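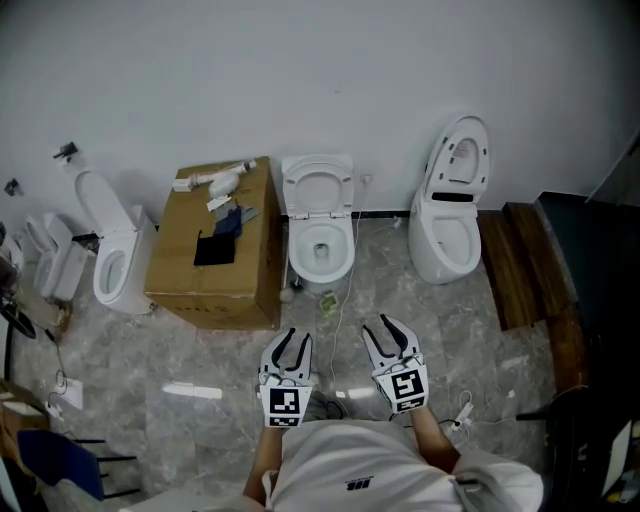
Toilets along the wall, gray tile floor

Toilet runs long after flush, which part to change?
Posted by hashmi_70, Jul 3, 2026

Good day to all. My toilet is a Skollura, put in last February. After each flush the water continues to run for 3 minutes. I already cleaned the flapper with vinegar. Should I buy a new flapper or the complete valve? 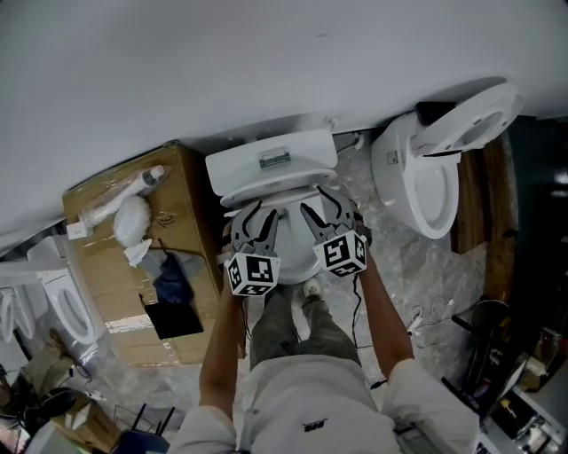

flerum888: Before you buy, put food color in the tank and wait. If the color comes in the bowl, it is the flapper. Also look at the chain, mine was too short and it held the flapper a little open.

zarstead2459
Same problem in my house. I changed everything, it was expensive.

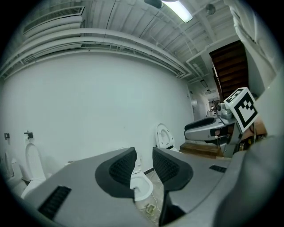
Photo: Zarstead Home Forum

tilde_k
If no color comes, check the float. The water must stop below the top of the overflow pipe. Turn the screw slowly and flush again after each turn.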